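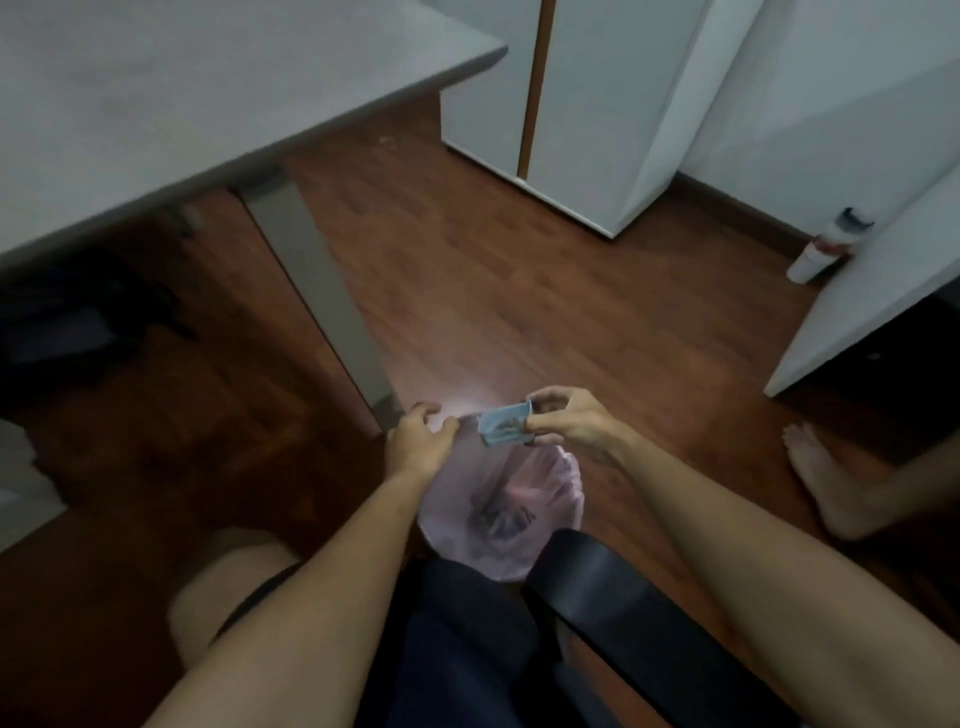

Robotik › Software › Wahrnehmung und Handlungsplanung

Ondale (Software)

Ondale ist ein Programmpaket zur Segmentierung von Handlungen, das Videos aus der Ich-Perspektive in kurze, benannte Abschnitte zerlegt und diese so aufbereitet, dass ein Robotersystem daraus Greif- und Ablagebewegungen planen kann. Entwickelt wird es bei der Firma Findness, in einer kleinen Gruppe um die Informatikerin Olga Bragança, die auch den größten Teil des Handbuchs geschrieben hat (und wer es einmal gelesen hat, merkt ihm die Freude an der Sache auf jeder Seite an). Die derzeit gebräuchliche Fassung 2 erschien am 2.1.24.

Aufgabe und Grundgedanke

Wer einem Menschen beim Aufräumen zusieht, der versteht ganz mühelos, wo eine Handlung aufhört und die nächste beginnt, und staunt dann meist, wie schwer sich ein Programm damit tut. Hände sind ja fast immer in Bewegung, sie zögern, greifen nach, falten etwas zusammen, halten einen Augenblick still und machen weiter. Ondale geht deshalb von der Frage aus, was die Hände gerade halten und worüber sie sich befinden, und legt die Grenzen zwischen zwei Abschnitten dorthin, wo sich an einem von beiden etwas ändert. Eine Grenze entsteht also beim Aufnehmen, beim Übergeben von einer Hand in die andere und beim Loslassen.

Das Wegwerfen kleiner, leichter Dinge gilt dabei als besonders lehrreich. Über der Öffnung eines Eimers mit blassrosa Beutel drückt die rechte Hand ein gefaltetes hellblaues Stück zwischen Daumen und Zeigefinger zusammen, die linke ist mit leicht gekrümmten Fingern schon ganz nah. Ob nun die linke zugreift, beim Falten hilft oder sich wieder zurückzieht, lässt sich einem solchen Einzelbild nicht entnehmen, und so führt Ondale an dieser Stelle mehrere Lesarten nebeneinander weiter, bis spätere Bilder eine davon stützen.

Aufbau

Das Paket besteht aus zwei großen Teilen, die sich auch getrennt verwenden lassen. Der Wahrnehmungsteil trägt den Namen Vilela. Er sucht in jedem Bild nach Händen, Unterarmen und gehaltenen Gegenständen und schätzt, welche Finger Kontakt haben. Seine Ergebnisse reicht er als Folge von Zustandsbeschreibungen weiter, jeweils mit einem Vertrauenswert versehen, damit nachfolgende Schritte wissen, worauf sie sich verlassen dürfen.

Der Planungsteil heißt Flamcombe und übersetzt die gefundenen Abschnitte in Teilziele für eine Steuerung, etwa »Gegenstand über Öffnung bringen« oder »Griff lösen«. Er kopiert die menschliche Bewegung dabei absichtlich nicht Gelenk für Gelenk, denn ein Greifer mit zwei Backen kann mit der genauen Stellung eines abgespreizten kleinen Fingers herzlich wenig anfangen. Übernommen werden die Reihenfolge, die ungefähre Anfahrtsrichtung und die Stelle, an der das Ding gefasst wird. Bei dünnen, gefalteten Sachen ist das häufig der obere Rand.

Benennung von Gegenständen

Im mitgelieferten Wortschatz stehen fast 160 Bezeichnungen für Haushaltsgegenstände, geordnet in 9 Gruppen. Jede Gruppe hat einen Oberbegriff, auf den das Programm zurückfällt, sobald die genaue Zuordnung wackelt. Ein schmales hellblaues Rechteck mit Knickfalten kann eine zusammengelegte Einwegmaske sein oder auch ein Stück Papier, und in so einem Fall vergibt Vilela den Oberbegriff »flaches Faltbares« und merkt sich beide Kandidaten. Für die Planung genügt das in aller Regel vollkommen.

Bragança hat diese Zurückhaltung in einem Werkstattbericht vom Dezember ausführlich verteidigt. Eine falsche, aber selbstsichere Bezeichnung koste bei der späteren Durchsicht viel mehr Zeit als eine vorsichtige, schreibt sie dort, und sie rät allen, die selbst beschriften, lieber einmal öfter zum Oberbegriff zu greifen.

Bekannte Schwierigkeiten

Durchscheinende Beutel bereiten der Tiefenschätzung Kummer, besonders wenn sie am Rand gebauscht und umgeschlagen sind und der Inhalt dunkel hindurchschimmert. Vilela verlegt den Boden des Behälters dann gern zu weit nach oben. Auch Lichtflecken auf Holzdielen, wie sie am späten Nachmittag gleich neben den Fingerspitzen liegen können, wurden in älteren Fassungen gelegentlich als eigener Gegenstand gemeldet. Fassung 2 prüft deshalb, ob die Maserung durch den hellen Bereich weiterläuft.

Eine dritte Quelle von Fehlern sind Körperteile, die mit der Handlung gar nichts zu tun haben. Im Sitzen geraten Knie und Füße leicht mit ins Bild, und ein nackter Fuß hat in Farbe und Umriss leider einiges mit einer Hand gemein. Ondale ordnet Hände deshalb nach Möglichkeit über den Verlauf des Unterarms zu und verwirft Funde, zu denen kein solcher Verlauf gehört. Wo eine Armlehne den Unterarm teilweise verdeckt, muss man die Zuordnung bisweilen von Hand nachtragen; der Editor bietet dafür einen eigenen Modus, erreichbar über die Taste F9.

Siehe auch

Bewegungsplanung
Greifpunktschätzung
Handlungssegmentierung
Lernen durch Vormachen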